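Speaker notes - "Saying thank you at work, and meaning it"
Plamstead Business Breakfast, June
Slot: 11 minutes plus questions. Clicker is in the lectern drawer.

Opening

Morning all. Wait for the toast to stop. I'm going to start with the worst thank-you I ever gave, so get comfy.

I was running the service desk at Drurneta, my first proper team, and we'd just had a horrible winter. Phones ringing from seven in the morning, the new billing system falling over every other day. When it was finally finished I sent one email to the whole building. It said "Thanks to everyone for all your hard work." That was it. I was rather pleased with it!

One reply came back, from a woman who'd given up her Christmas leave to cover for somebody else. It said "Did you know I was here?"

(Pause. Let that one sit. Drink some water.)

I didn't have a good answer. I'd signed her timesheets, so on paper I knew, but I hadn't said so to her face or anywhere else.

What was wrong with the email

Ask the room: hands up if you've had one of these. Then hands up if you've sent one. (Put my own up for both.)

It was addressed to 49 people and it could have been written about any of them, or about a completely different company. I'd have done better walking round with a packet of biscuits and getting the names right.

So the change I made was small. I say what the person did, and I say what it meant for me or for a customer. "You rang that lady in Drinville back when you'd promised to, and she's stayed with us." Takes about as long to say as it does to read off this page. Read it out slowly, I always gabble this bit.

The Amrani story

Slide change. Keep this short, I ran over last time.

When I moved to Amrani they had a points scheme. You collected 1000 points and got a voucher. People were perfectly polite about it, and then I found a drawer full of unclaimed vouchers when we moved desks. What people did keep were the handwritten cards. One chap had his pinned up over his monitor, gone yellow, from a manager who'd left years before.

I'm not saying bin the vouchers. If you owe people money, pay them money - a card is no use to anyone who's been doing unpaid overtime. Say this bit firmly, somebody always asks.

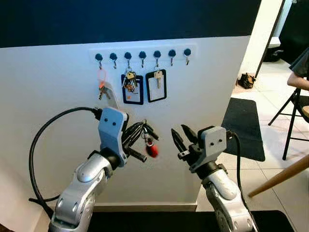
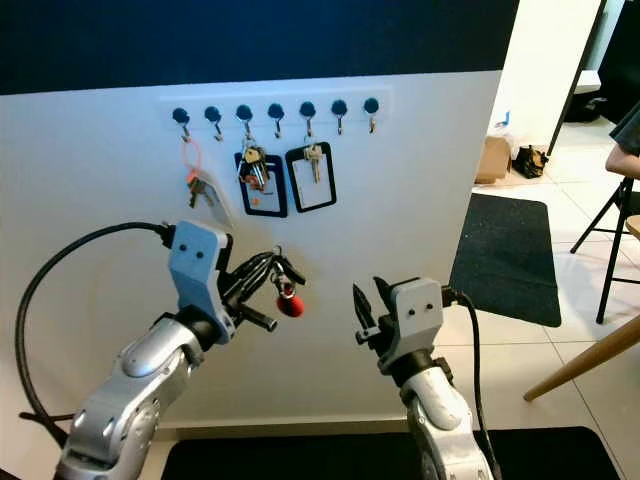 Small jobs

Back to the room now. Think of a job at your place that only gets noticed when it goes wrong. Give them 60 seconds with the person next to them, and don't fill the silence. Then take two or three answers. Last time I got the franking machine, the rota and the milk, and the milk took over a bit.

Homework: pick one of those people and thank them before lunch. Out loud if you can manage it, a note if you're shy. Please don't copy in the whole department, some folk would hate that.

If there's time: the one about the leaving cake with the wrong name on it. If there isn't, go straight to questions and mention that the handout is by the coffee.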